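Lasen is a software package for replaying, checking and trimming recordings made with hand-held grippers before they are used to train a robot control policy. It was written by Dorothy Inskip as a set of scripts for tabletop work and later merged with Pladar, a pose-tracking library that estimates where each gripper is from the markers mounted on it.

A recording in Lasen is called a take. Each take holds one video stream per gripper, an optional head-level view, and a table of poses and finger openings. Streams are lined up by timestamp when the take is loaded.
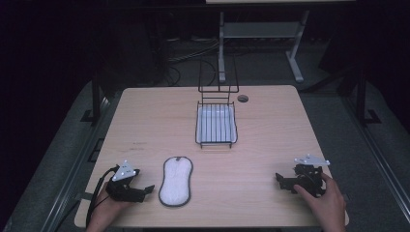
Two-handed takes are stored as a single unit. If tracking is lost on one side, Lasen marks the gap on both sides, so that a policy never learns from half of a movement. Gaps shorter than 25 samples are filled by interpolation. Longer ones split the take in two.

The package ships with a small reference set, Gronham, made up of household tasks on a table. Gronham has 2680 takes, of which 2122 pass the default checks. Of those, 1341 use both hands. 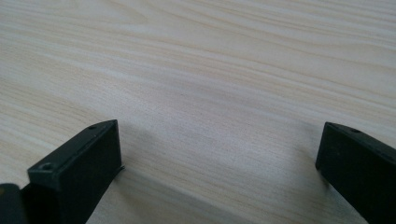
Finger opening is estimated by a separate module named Bellini. It finds the inner edge of each finger in the gripper view and converts the gap between them into a width. Dark fingers over pale wood, with the gap wide open, are an easy case for an edge finder, although soft shadows beside the fingers can pull the detected edge outward. Bellini handles this by fitting a straight line to each finger and dropping points that stray from it. Views with no object between the fingers are also used to set the fully open value for a session.

Lasen does not plan motions or drive hardware. Checked takes are exported as plain arrays, and a command-line tool lists every rejected take with the name of the check it failed.

Last updated: February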